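Recording course narration at home: which tips are worth the bother

By Marion Cowie
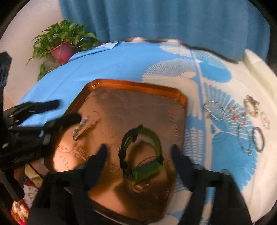

The duvet trick

Every list of home recording tips starts with a duvet over the head. I have tried it. The sound is fine, but you can't see the script, you can't breathe after two slides, and your voice goes flat and sleepy in a way learners notice. Hang the duvet behind you instead, over an open door or a clothes airer, and face the microphone away from the window. You get most of the benefit and you can still turn a page.

Wardrobes full of coats do work. Just don't shut yourself in one for a 40-minute module.

The fridge

Switch it off at the wall if you're recording in the kitchen, and put your car keys inside it. You won't get far without remembering to switch it back on. I was doubtful about this one and now I do it every time. Boilers are harder. Mine fires up whenever it likes, so in October I turn the heating down before I start and wear a jumper — a soft one, as anything with a zip will rattle.

Foam tiles

The sellers would like you to cover a whole wall. I bought a pack of Pistmont tiles and stuck 11 of them up in the box room, and could hear no difference between that and a full bookcase. They also took the paint off when I moved them. If you already own books, rugs or a saggy sofa, try those first and record a minute of yourself reading before spending anything.

Honey, lemon, apple

People swear by a green apple for the clicky mouth noises you get halfway through a script. It helps a bit. So does water, and water doesn't leave you with apple skin in your teeth. Honey and lemon is pleasant but I can't hear what it does for the recording. Skip milky tea until you've finished.

Marking your script

Read it aloud at the kitchen table before you go anywhere near the microphone. Anything you trip over twice needs rewriting, however fond the subject expert is of it. I put a pencil stroke where I need to breathe and a circle round names and numbers.

Ignore the advice to aim for a fixed speed. I've seen 155 words a minute given as the proper rate, with nothing to say where it came from. A fire safety course and a welcome message from the boss shouldn't go at the same pace. Read one slide to someone in the house who knows nothing about the topic and watch where they frown.

Page noise

Plastic sleeves crackle, and staples are worse. Loose sheets laid side by side on a folded towel are quiet enough. A tablet is quieter still, provided the notifications are off.

Cleaning it up afterwards

There's software that promises to remove every hum and echo. I used Paltari's for a long course, 76 slides, and it took out the hum along with the ends of my words. Light settings only, and keep the untouched recording somewhere safe. Clapping once when you fluff a line is free and leaves a spike you can spot when you're editing.

One tip I haven't tested

A reader wrote in to say that standing on a cork bath mat stops footsteps coming up through the microphone stand. It sounds likely on floorboards. I have carpet, so I can't tell you.

Last updated 11/13/22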